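# Teaching a pusher to see the seams 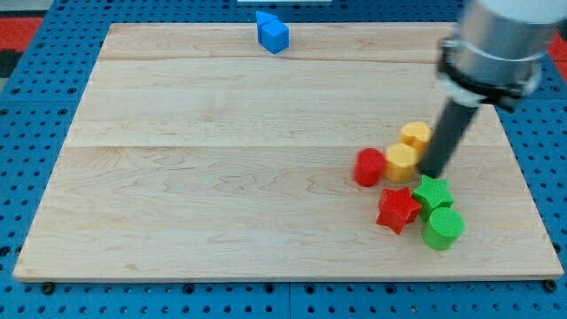

*The rod in among the reds, yellows, and greens. The blue pair is at the back of the board.*

I've been waiting to write this one up for weeks, because the tabletop pushing stack finally has a perception layer I like, and I want to get it down while I still remember why each piece exists.

Quick recap if you're new to the blog. The job is block pushing on a flat board: you give the planner a goal ("greens together, blues left alone") and it works out a string of short pushes. There are no grasps anywhere in the code. The planner is called Tawhiri, the tracker that feeds it is Plalto, and the two talk over a very plain message format that Darcy Prendergast and I argued over for most of June. Darcy won. Poses go out in board coordinates, every message carries its own timestamp, and nothing downstream is allowed to guess.

## Plalto gets a memory

The old tracker looked for blocks from scratch every cycle. That's fine when they're spread out, and miserable when the rod is standing in the middle of a bunch of them. Look at the second yellow cylinder up there, partly behind the rod. The old version would drop it, Tawhiri would decide the space was free, and you'd get a lovely confident push straight through a block that the planner thought had left the building.

Now every block keeps a track with a confidence that fades when it's hidden, and it fades a lot slower if we know the rod is what's hiding it. We already have the arm's pose! We can project the rod into the camera view and mark those pixels as "don't know" when they used to count as "no block." It came to maybe 40 lines, and it fixed more bugs than anything else I did this summer.

The other headache was the board. Wood grain is gorgeous and edge detectors love it. The seams were the worst, two long straight lines running side to side, and whenever a block sat near one the fitted outline would get a little tail. I tried blurring (bad, it rounds off the stars) and then a color gate in front of the edge step, which worked so well I felt silly. The blocks are all strong, saturated colors and the planks are pale, so you can throw out most of the board before doing any geometry at all.

## Stars are still weird

Cylinders are easy to reason about, you push them anywhere on the side and the contact normal goes through the middle. Stars have 5 points and a notch between each pair, and the rod can settle into a notch and steer the thing nicely, or ride up on a point and spin it. Tawhiri used to model every block as a circle. It now samples contacts along the real outline and scores each one by how much the result changes if the contact is off by a bit. Notches score great. Points score terribly, as they should.

Two stars touching is a whole other problem, and I don't have a pretty answer yet. For now the planner treats blocks in contact as one lump when it checks for collisions, but still as separate bodies when it predicts motion. Darcy calls this "lying in two directions," which is fair.

## Numbers, sort of

I replayed 649 logged pushes through the old and new trackers. The old one lost at least one block in around 4 percent of them, and nearly every loss was in a crowd near the rod. I'm holding off on a figure for the new one until I've gone through the disagreements by hand, because a couple of the "losses" looked like bad labels (mine, from late at night).

The replay tool is called Starum and it's probably my favorite part of the whole project. You scrub through a run, and it draws the tracks, the hidden zone, and the push candidates on top of the video, with the rejected ones in gray. Being able to click a gray arrow and read *why* it got rejected has changed how I debug. I want this for everything now. I want it for my email.

## Next up

- Per-block friction estimates, updated after each push
- A proper contact model for touching stars
- Merging the Romlow branch, where the planner can give up on a push halfway through and replan
- Writing down the message format somewhere other than a chat thread with Darcy

The Romlow stuff is the one I'm most excited about. It already runs in simulation, and I'll post the replanning traces once I've cleaned up the plots.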